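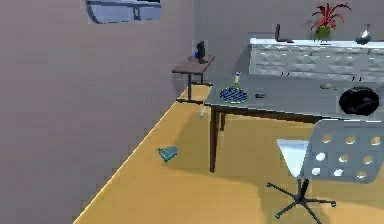
## What we tested

Our group repeated part of the Redar object-search method in simulated rooms. The claim is that a policy trained on random clutter learns to find things. I wasn't convinced going in, and I'm only a little more convinced now.

The furniture came from the Ondura set. Loose items get dropped in by the Natow script, so a tennis racket may end up on a table and a crumpled cloth on the floor. Some objects never settle, like the white cone by the office chair, which seems to float. We left those runs in.

## Result

We trained for 700 episodes and held back 26 for testing. The policy beat our random walk baseline in both of the two room layouts. That sounds good until you look at what it was asked to do. A plain blue ball sitting on a pale insert is easy to pick out by color alone, and a simple color filter might have scored just as well – we ran out of time to try it.

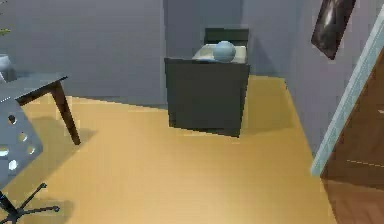
*Fig. 2. Search view with the blue sphere on the dark cabinet; office chair at lower left.*

## Doubts

Kadrić, the scoring tool we used, counts a find once the target is in view. It doesn't check whether the policy "knows" it has found anything. A lucky turn scores the same as a real search. Our two training seeds also gave quite different curves, and I would not trust an average of them.

Next step is the color filter, then the same rooms with the ball recolored gray. Rerun planned for January.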